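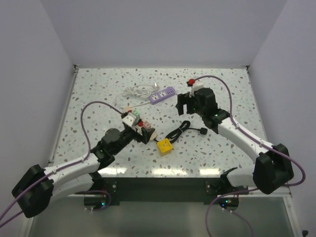
Ullstead power strip, the purple one. Quick review, had it since September

Short version: good strip, cord is a pain, I'd buy it again. Longer version for people who like to read these things on their lunch.

Bought this for my desk after the old strip started cutting out whenever I nudged it with my foot. Wanted two things: regular sockets plus some small ports, and a color I could find under a desk without a flashlight. Purple does it. Can't miss it.

Setup. None really. Take it out, unwind, plug in. The white cable is where I lost my patience. It comes coiled up tight and it wants to stay coiled. I had it stretched out on the floor under a stack of books overnight and it still curled back into loops. Better now after months of use, but if you move it around a lot, expect to fight it. I use a velcro tie for whatever I don't need. Plug prongs are solid, grips the wall outlet nicely.

Sockets. Tight at first, then fine. Chunky adapters are the usual problem. One fat one at the end and you lose the space next to it. I put the laptop brick on the end and the lamp next to it and that works.

Ports. All the small ones are together down at one end, and I like that more than I expected. Phone, headphones, book reader, all the little cables come off the same side. Not the fastest charging. Overnight it dosen't matter. If you're running out the door in 12 minutes with a dead phone, use the charger that came with the phone.

Heat. Slightly warm with everything going. Never hot. I did check, my sister Ffion Griffiths made me check, she had a bad one once in a rental and has been strict about it ever since.

Weight. Could use more of it. Stiff cord plus light strip means it turns itself sideways on a smooth tabletop. Mine never sits straight. Stuck two bits of grippy tape underneath and it mostly behaves.

Compared to others I've had:

Yellow cube socket. Cute, takes up no room, great for a nightstand or a hotel. Not enough for a desk. I keep it for travel. Bright yellow so I don't leave it behind (left it behind once anyway, got it back).

Furkamia long strip. More sockets, no small ports, too long to go behind a monitor. Gave it to the garage. Works fine out there with the drill charger.

Mokoena tower. Tall thing. Tipped over every time I pulled a plug. Sent it back.

Extras. Nothing in the box except a leaflet in tiny print. I'd have liked a cable tie. Speaking of which, the spare black cable in my drawer has been folded up long and tied in the middle for years and it's the only one that never tangles. Do that with your spares. Took me far too long to learn.

Cleaning. Shows dust less than my white one did. Dry cloth, unplugged, done.

Gripes, all in one place:
Cord memory, see above
Slides around
No hole on the back for hanging it on a screw
Switch would be nice on the cord, under the desk I cant reach the wall

Would I get the Brukance one instead? A friend has it and the cord is softer, but it only comes in gray and her sockets got loose in a year. So no.

4 stars. Would be 5 with a floppier cord. Will update if it dies.

Update, July 2019: still going, no loose sockets, cord finally lying flat. Mostly.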